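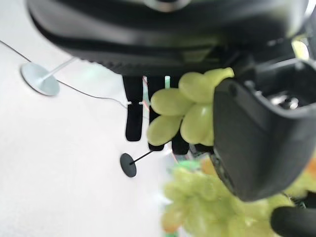 Selon Andri Reisinger, il ne faut jamais tirer sur un raisin blanc pour savoir s'il est mûr, il faut regarder la couleur et ensuite goûter. Il l'a répété trois fois pendant la visite, et je crois que maintenant je ne peux plus l'oublier.

J'ai visité la maison Larlow le 8 juin 2025, pour la journée portes ouvertes. On y trie et on y emballe du raisin de table, surtout du blanc, avec des grains ovales et lisses, d'un vert pâle qui tire un peu vers le jaune. L'entrée coûte 6 euros et on reçoit une petite barquette à la sortie.

La visite commence dans la salle de tri. Les grappes arrivent entières et sont partagées en petits bouquets, parce que les clients ne veulent plus acheter une grappe d'un kilo. J'ai demandé pourquoi on laisse toujours un morceau de tige. Chenxi Fu m'a répondu que le grain arraché s'ouvre à l'endroit de la tige et se garde très mal. Je n'y avais jamais pensé - chez moi, on met les grains détachés dans un bol et on les mange le soir même.

Ensuite on passe dans la chambre froide, où il y a environ 2000 barquettes les jours de grande commande. Prenez une veste, j'avais seulement une chemise et je suis resté peu de temps.

La dégustation m'a plu davantage. On a comparé deux raisins blancs, appelés ici Kistura et Trarkar. Le premier est très sucré, avec une peau fine. Le deuxième est plus ferme et un peu acide, je l'ai préféré, mais mon groupe n'était pas d'accord avec moi.

Le parking est petit, il vaut mieux venir avant 14 heures. La prochaine visite est prévue en octobre et l'inscription se fait par téléphone.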